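Chapter 7
Surface Gloss and Its Measurement

After working through this chapter you should be able to define specular and diffuse reflection, choose a measuring angle for a given finish, and read a gloss report without confusing gloss with lightness or color.

7.1 Why gloss is specified

Two panels can be painted from the same can and still fail to match. If one was sprayed in a dusty booth and the other in a clean one, the color readings may agree to the limit of the instrument while the eye rejects the pair at once. The difference lies in how each surface returns light. Color describes which wavelengths come back. Gloss describes the directions in which they come back.

Manufacturers of furniture, appliances and floor coverings therefore write gloss into their purchase documents as a separate item. A typical clause names the instrument angle, the lower and upper limits, and the number of readings per panel. A clause that gives limits without an angle cannot be enforced, as Section 7.4 will show.

7.2 Specular and diffuse reflection

Light striking a coated surface divides at the boundary between air and coating. One part is reflected at that boundary, at an angle equal to the angle of arrival. This is the specular part. The remainder enters the coating, is scattered by pigment, and leaves in many directions. This is the diffuse part.

The specular part depends on the refractive index of the binder and on the roughness of the top surface. It depends very little on pigment. A white enamel and a black enamel made with the same binder and equally smooth will give nearly the same gloss reading, although the black one usually looks glossier to an observer. The white panel sends back a large amount of diffuse light, and this lowers the contrast of any reflected object.
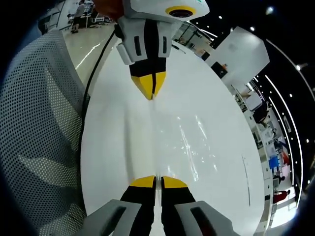 Roughness acts by tilting small areas of the surface away from the average plane. Each tilted area sends its share of the light in a slightly different direction, and the reflected beam spreads. When the height variation is small compared with the wavelength, the spread is slight and edges stay sharp. Visible light begins near 400 nanometers, so even fine sanding marks are large enough to matter.

7.3 The Skelmont panels

The worked problems in this chapter use one set of data. The Skelmont plant coated 307 flat panels on its Lerkley line, all with a single white topcoat, and took 3 readings on each. Panels were cured in the June production run and measured after cooling to room temperature. The full table is in Appendix C.

Before turning to Section 7.4, review the law of reflection in Chapter 2 and the treatment of repeated readings in Chapter 5. Both are used there without further derivation.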